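Ticket: incident reports missing from the Wornham checkpoint feed
Opened: 7/2/23
Product: Taleck field reporting, import service
Severity: high
Reporter: Sombat Ruangrit, monitoring desk

**Problem**

Reports filed by field monitors at the Wornham crossing are accepted on the handset but do not show up in the public incident list. The desk first noticed when a report of tear gas fired near the east gate was phoned in and could not be found by search. The monitor's handset showed it as sent.

Total in the intake table: 2,411. Total in the public list for the same period: 2,211. The gap is 200 records, all of them tagged with a checkpoint or barrier location. Reports tagged with a village or town are not affected.

**Checked so far**

- Handset queue is empty on both test phones.
- Intake log shows no rejected uploads.
- Search index rebuilt once. No change.
- Moderation queue holds no checkpoint reports, open or closed.

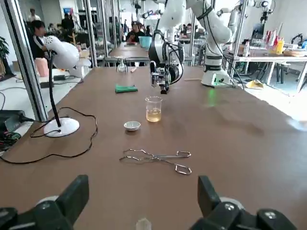 The import job reads intake in batches of 100 and matches each record to the Guillot place list. Records with no match should go to the manual review folder. The folder is empty, so the job is dropping them before the review step or writing them somewhere else.

Ran the job by hand against a copy of the intake table with logging turned up. Each missing record produces this line:

```
place_match: type=barrier status=skip reason=unknown_type
```

The place list was updated before the last release. Checkpoints, gates and wall sections used to be stored as `crossing`. They are now stored as `barrier`. The import job still has only the old type in its allowed values, and `skip` does not send a record to review. 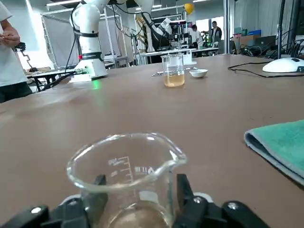 **Thibault Millet**
Import service maintainer

Confirmed. I added `barrier` to the allowed values on the test server and kept `crossing` for older records. Reran the copy. All 200 records came through with the right place and the original filing time.

Two points before this goes live:

1. Alerts. Publishing the backlog will trigger a text message to subscribers for each record. The Usard alert list has 700 numbers on it. Turn alerts off for the rerun and back on after.
2. Sort order. The list sorts by publish time. Set it to filing time for these records, or old arrests and road closures will appear as new.

I also changed `skip` so that an unknown type now goes to manual review.

**Status**

Fix approved by Inger Steinarsdóttir. Waiting on the desk to confirm a time for the rerun. Ticket stays open until the two totals match.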